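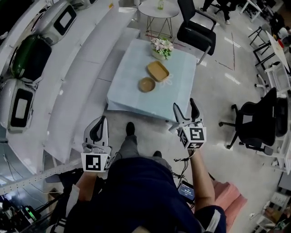 # Narnness Tablecloth for Low Square Tables

Narnness is our plain cotton tablecloth for low tables. We sew it in our workshop at Distham, in five colors: pale blue, oat, moss, brick and white. Most customers buy it for a tea table or for a small living room table where the family also eats, plays cards and does homework.

It is a simple product, and we try to keep it simple. There is no print, no lace and no coating. The cloth is washed once before we cut it, so the size you order is the size you will keep.

## Why a low table needs its own cloth

A cloth made for a dining table hangs too long on a low one. It lies on the floor, people step on it, and small children pull it. When you fold the extra part under, the corners become thick and the cups stand crooked. For many years I cut down big cloths for my own home and was never satisfied with the result.

The Narnness has a short drop on all four sides. When you sit on a sofa or a chair in front of it, the edge stays away from your knees and feet. The corners are sewn with a small weight inside the hem, so the cloth hangs straight also when a window is open.

## Material

The fabric is woven for us by the Trarninov mill, who has supplied us since we opened. It is 100 percent cotton in a close plain weave. We asked for a medium weight, because the light one showed every line of the table below and the heavy one took two days to dry in winter.

The thread for the hem is also cotton. In the first version it was polyester, and after many hot washes the hem started to wave a little. If you have one of these older cloths and the hem bothers you, write to us and we will sew it again without charge.

## Sizes

Please measure the top of your table, not the cloth you have now. Old cloths are often stretched on one side.

| Size | For a table top of |
|---|---|
| Small | 60 × 60 cm |
| Medium | 75 × 75 cm |
| Large | 90 × 90 cm |

If your table is between two sizes, we recommend the bigger one. We also make other sizes to order. For these please send both the width and the length, even when you believe the table is square. We have learned that many tables are not.

## Colors

- **Pale blue** is the color we sell the most. It becomes a little softer after the first washes and then stays the same.
- **Oat** has small darker points from the cotton seed. They belong to the fabric and do not wash out.
- **Moss** and **brick** should be washed alone the first 2 times.
- **White** can be washed hot and is the best choice if you drink much red wine or black tea.

Each color is dyed in small lots. If you need several cloths that match exactly, please order them together.

## Washing and ironing

1. Wash at 40 °C with normal detergent. White can go up to 60 °C.
2. Do not use bleach on the colored cloths.
3. Shake the cloth well and hang it by one side.
4. Iron it on the back while it is still a bit damp.

A tumble dryer is allowed on low heat, but the cloth will have more wrinkles. For wax, let it become hard, lift off what you can with a spoon, then iron the rest into a piece of kitchen paper. For oil, use a drop of dish soap before the wash.

## Goes well with

The **Wei** underlay is a thin felt sheet that lies between the table and the cloth. It makes less noise when you put down cups, and the cloth does not slide on a polished top. It is sold in the same sizes and can be cut with normal scissors. The underlay protects against small knocks, but it does not protect enough against a hot pot, so please still use a trivet.

## Orders and delivery

We make the cloths in two rounds each year, 900 pieces in the spring and 400 in the autumn. When a color is finished, we do not take money for it in advance. You can leave your email address and we write to you when it is back. Brick in size Large is out of stock now and will return in February.

Cloths in stock leave the workshop within 4 working days. Special sizes need longer, and we tell you the date before you pay. Unwashed cloths can be sent back within 30 days. Special sizes cannot be returned unless we made a mistake in the sewing.

For fabric samples, please write the colors you want to see in the order form. The samples are free, and we send them by normal letter.

Hiu-tung Chien
Distham workshop

Page updated Sat 6 January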